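Limpiar y revivir un PC de torre viejo: trucos de taller

Si tienes una torre criando polvo en el trastero, ¡sácala de ahí! Es de los arreglos más agradecidos que conozco.
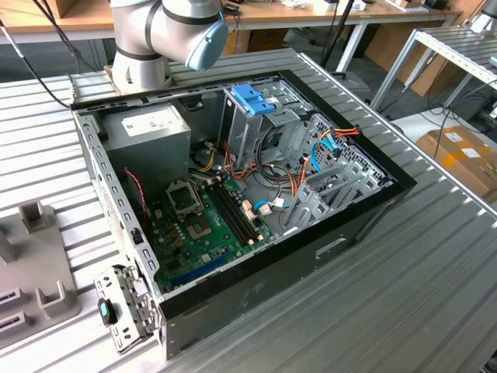
La torre tumbada y sin tapa lateral, con el zócalo del procesador vacío y abierto.

Lo primero es tumbarla. Mucha gente trabaja con la caja de pie y acaba peleándose con la gravedad, con los tornillos cayendo detrás de la placa. De lado y con el interior hacia arriba se llega a todo con las dos manos. Antes, claro: cable de corriente fuera y botón de encendido pulsado unos segundos.

Mesa. Yo uso un banco de lamas metálicas y me encanta porque el polvo cae al suelo, pero los tornillos también, así que pon una bandeja al lado. La mía es una Culleo imantada de las pequeñas, y para las bolsitas con etiquetas me vale cualquier cosa (las de congelar van de maravilla).

Fotos antes de desconectar nada. De cada conector, de cerca y con luz. Los mazos de la fuente se parecen todos cuando llevas media hora, y los cables SATA más todavía. Si tienes cinta de carrocero, una banderita en cada cable con su destino – disco, lector, placa – y te ahorras la tarde entera.

Polvo. Brocha suave primero, aire después, y siempre sujetando las aspas de los ventiladores con un dedo. Las rejillas perforadas se limpian mejor desde fuera, con un cepillo de dientes viejo. La fuente no se abre, se sopla por la rejilla y ya está.

El zócalo. Con el procesador fuera, ni brocha ni trapo ni dedos. Smaranda Căpraru, que me enseñó casi todo esto, lo tapa con un trozo de cartulina en cuanto levanta la palanca, y desde que la copio no he vuelto a tener un disgusto. Para la pasta térmica vieja, alcohol isopropílico de 90 y un filtro de café, que no suelta pelusa.

Memorias. ¿Pita y no arranca? Saca los módulos, pasa una goma de borrar blanca por los contactos, sopla y vuelve a meterlos hasta el clic. ¡La de equipos que he visto volver con esto!

La pila. Casi siempre es una CR2032 y cuesta poquísimo. Si el reloj se pone en hora rara cada vez que enciendes, cámbiala sin pensarlo más.

Tiempo: con calma, una limpieza me lleva hasta 45 minutos, más el café. En agosto lo hago a primera hora, antes de que el taller sea un horno.

Los tornillos del lateral, al final y a mano.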